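Preparing a Home for Wildfire Smoke

Corrigan County Office of Environmental Health
Household Guidance Series

Purpose of this guidance

Smoke from large wildfires can travel a long way from the fire itself. Residents of Corrigan and the Dorodora valley have experienced several smoke periods in recent years when no fire was burning within the county. This page explains how to prepare one room of a home so that the people in it can breathe cleaner air until conditions improve. It does not cover evacuation. If you are told to leave, leave at once and do not delay to complete any of the steps below.

Before the season begins

Preparation should be finished by the end of May. Filters and fans are often hard to find once smoke has arrived, and stores in Denance sold out within a day during the last August event.

Have the following on hand:

A portable air cleaner with a particle filter, sized for the room you intend to use
At least one spare filter for that unit
Replacement filters for the central heating and cooling system, rated MERV 13 if the system can accept them
Painter's tape and plastic sheeting
Weatherstripping for one door
Well-fitting N95 respirators for each adult
A seven-day supply of any regular medication

Check the manual for your heating and cooling system before buying a higher-rated filter. Some older systems cannot push enough air through a dense filter, and the blower may be damaged. If the manual is missing, ask the company that services the system.

Step 1. Choose the room

Select a room large enough for everyone in the household to sleep in, with as few windows and outside doors as possible. A bedroom with an attached bathroom is a good choice. Avoid rooms with a fireplace, and avoid kitchens.

Measure the floor and multiply length by width to find the area in square feet. Air cleaners are sold with a smoke rating, listed as the smoke CADR. For a room with an eight-foot ceiling, this number should be at least two-thirds of the floor area. During wildfire smoke a higher rating is better, and this office suggests matching the rating to the full floor area where the budget allows. Households with open floor plans of 600 square feet or more should either close off a smaller space or run two units.

Step 2. Reduce the air coming in

Close all windows and lock them. The lock pulls the sash tight against the frame, and many windows leak noticeably when they are shut but unlocked. Apply weatherstripping to the door of the chosen room. A rolled towel along the bottom of the door will serve if nothing else is available.

Cover bathroom exhaust vents with plastic and tape when they are not in use. Do not cover any vent, flue or intake that serves a furnace, water heater or other fuel-burning appliance. Doing so can cause carbon monoxide to build up indoors. Do not seal a door or window so firmly that it cannot be opened quickly in a fire.

Window air conditioners may be used if the outdoor air damper can be closed. Portable units with a single exhaust hose draw outside air into the home and should be avoided during smoke -- unless the heat itself becomes a danger.

Step 3. Set the central system

If the system has a fresh air intake, close it or switch to recirculate. Set the fan to "on" instead of "auto" so that air passes through the filter continuously. Inspect the filter every few days. A filter that has turned gray or brown should be replaced, even if it was installed recently.

Evaporative coolers bring in outdoor air by design. Turn them off and cover the outside intake if it is safe to do so.

Step 4. Run the air cleaner

Place the unit where nothing blocks its intake or outlet, and run it on the highest setting for the first hour. After that, the highest setting that people can sleep through is acceptable. Keep the door closed. Do not use any device that is advertised as producing ozone.

Step 5. Avoid making smoke indoors

While smoke is present, do not burn candles or incense, do not smoke, and do not fry or broil food. Vacuum only with a machine that has a HEPA filter. Dust with a damp cloth.

Step 6. Air out the home

Smoke often thins for a few hours, commonly in the afternoon when the wind rises. Check the nearest air monitor, and open the windows when the reading is good. Close them again before evening.

Local assistance

The Dosudach Filter Fund lends air cleaners to residents with heart or lung disease, those over 65, and households with infants. The fund had 374 units in service last season and expects to have 700 by this summer. Requests are accepted at the Denance branch office from 9 a.m. each Monday. A waiting list of 73 households remains from last year, and those households will be served first.

Comments on this guidance are reviewed before each season and posted below.

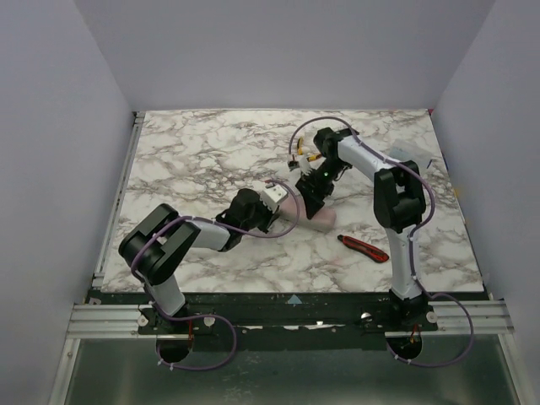
Glenys Garside: The section on window locks was useful to me, but please say more about renters. My building in Denance has one shared air system and the tenants have no access to the filter. I wrote to the manager in the spring asking for MERV 13 and was told the blower could not handle it. Would the fund lend a unit in that case, or is it only for the groups listed? I would also like to know whether the spare filter comes with the loan or has to be bought separately.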